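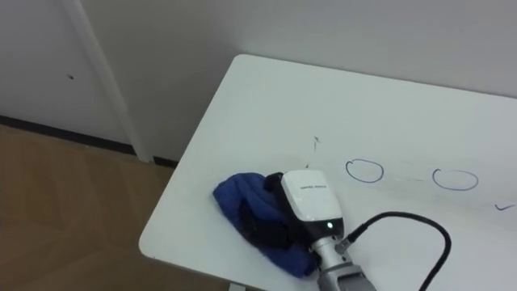

Gripper, meet blue cloth.

Hi from the back room at Korkik! I've worked at the laundry for years (28 of us on the floor now, if you count the Dredcombe pickup counter) and people keep asking me what it's like since the robot work started, so I'm putting up a couple of pictures and rambling a bit underneath.

Wiping and bunching and folding sounds like nothing, right? I thought so too. Then I spent a whole Saturday morning trying to explain to Buppha Srisuk how I pick up a cloth, and I couldn't do it. My hands know and I don't! She runs the Flakden trials for us and she is very patient. She made me do it slowly, then slower than that, and by lunch I was bad at my own job.

The black fingers go right down into the folds, and I still find that part hard to look away from. The ovals and the check mark are marker on the tabletop – we all write on that table, me included, and I'm the one who gets told off for it.

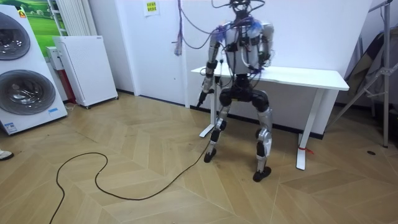
Page last changed: February

Full length, in front of the white desk, knees a little bent. I said good morning to it my first week and I haven't managed to stop. All that wiring up top used to make me nervous, and I still walk the long way round when there's cable on the floor. The washer doors on the left are more my kind of machinery.

So what has changed for us? My shifts, mostly. I do two afternoons a week on the trials now and the rest on pressing, same as before. My wrists like the afternoons. Pressing is quieter without me, I'm told, and the girls on that side have had to split my Kaewkla hotel order between them, which they mention every single time I walk past. We did get a proper sit-down about hours before any of it began, and I was glad of that, though I'd still like to see next year's schedule in writing.

We logged around 1631 tries with cloths before I lost interest in the number. Buppha didn't. If you want to know more about that side of it, ask her – she's in the back room most days after two, and she likes visitors more than she lets on.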